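Marking a Tape Grid on a Work Table

Workshop notes, Tandura fit-out, revised March

Scope

These notes cover covering a flat table with paper and dividing it into cells with low-tack tape, so that toys, boxes and other household objects can be set down in a known cell and put back there later. The method was written up for the Drivbridge room and has since been used on the smaller table at Onon. It needs one person and takes roughly 40 minutes, most of it on the first two lines.

A grid of this kind is a placement aid. It gives a cell reference, such as column 2, row 3, which is good enough for sorting, layout and repeat set-ups. It does not replace a ruler where a position has to be exact.

Materials

Kraft or builder's paper, wide enough to cover the table in one piece
Blue masking tape, one full roll plus a spare
Steel rule or straight batten, at least as long as the short side of the table
Soft pencil
Utility knife with a fresh blade
Dry cloth
Plastic card for pressing tape down

Preparing the surface

1. Clear the table and wipe it down. Grit under the paper shows up as bumps and will wear through at those points first.

2. Roll the paper out along the long side and leave it flat overnight if it has a strong curl. Cut it with a small overhang on all sides.

3. Trim around any plates or fittings bolted to the table. Cut the paper to the edge of the plate. Do not tuck it under, as this lifts the sheet and the first row will not lie flat.

4. Fix the corners with short pieces of tape, then work along each edge, smoothing outward from the middle.

Setting out the lines

5. Measure the usable width and divide it by the number of columns. Four columns suit most tables. On the Tzanetos layout sheet the row spacing is the same as the column spacing, which gives cells that are close to square.

6. Mark both ends of every line in pencil, then add a third mark at the middle. Two marks are not enough on a long run; tape bows when it is pulled.

7. Lay the centre vertical line first. Anchor one end, unroll the full length, hold it taut just above the paper, sight along it and lower it in one movement.

8. Lay the remaining verticals, working outward from the centre. Measure each from the centre line and not from its neighbour, so that small errors do not add up.

9. Lay the horizontals over the verticals. Run each strip edge to edge without stopping at the crossings. If a strip has to be joined, make the join in open paper, well away from a crossing, and butt the ends together on the same line.

10. Press down every crossing with the plastic card. Trim torn ends square with the knife, using light pressure so the paper is not scored.

Checking with objects

11. Set down one soft object and one rigid object and look at them from more than one side. A soft toy should fit in a cell while standing. A large box may cover a line, in which case record its position by the cell holding its front left corner. Stacked boxes are recorded by the bottom box only, as the upper one may overhang it.

Grid in use with a yellow plush toy (first and third views) and with a white storage box stacked on a dark wooden one (second view). The third view also shows a ragged crossing and an offset in a vertical line. 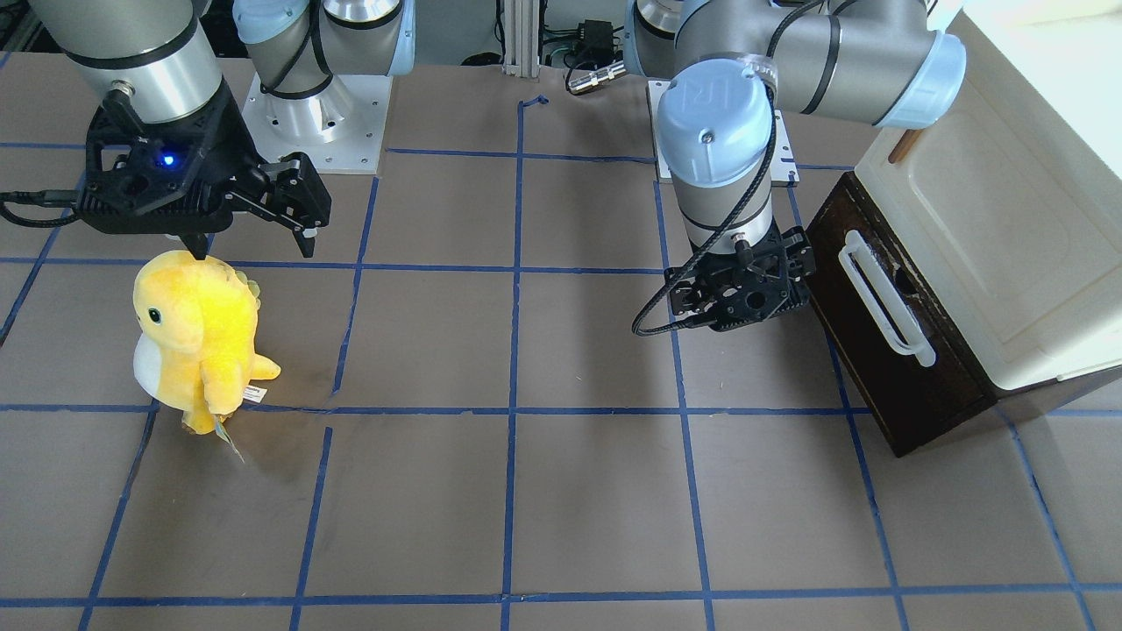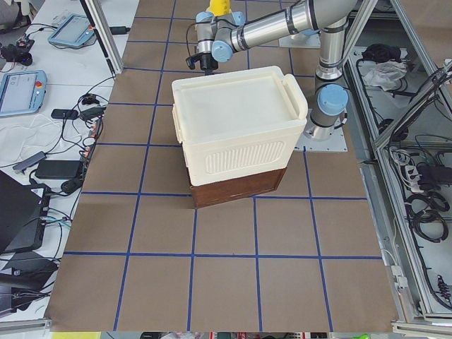
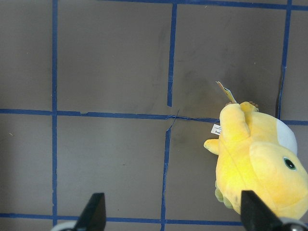
Correcting common faults

Offset verticals. Where the upper and lower halves of a line do not meet, lift the shorter half and relay it from the crossing outward. A small offset can stay if the cells on both sides are still easy to tell apart.

Torn or peeling crossings. Cut away the loose sliver, then cover the crossing with a single fresh piece of tape. Do not build up layers. Three thicknesses are enough to tip a light object.

Wavering lines. These come from laying tape in short pulls. Replace the whole strip; patching a wave makes it more visible.

Tape lifting under boxes. Sliding a heavy box across the grid drags the tape edges up. Lift the box clear before moving it, and press down any raised edge before the next set-up.

Upkeep

Check the crossings at the start of each session. Replace single strips as they fray. When the paper itself is torn or badly creased, strip the whole table and start again from step 1. Pull the tape back on itself at a low angle to keep adhesive off the table edge.

Keep the layout sheet with the roll of paper. The pencil marks go out with the old sheet, and the spacings will be needed for the next one.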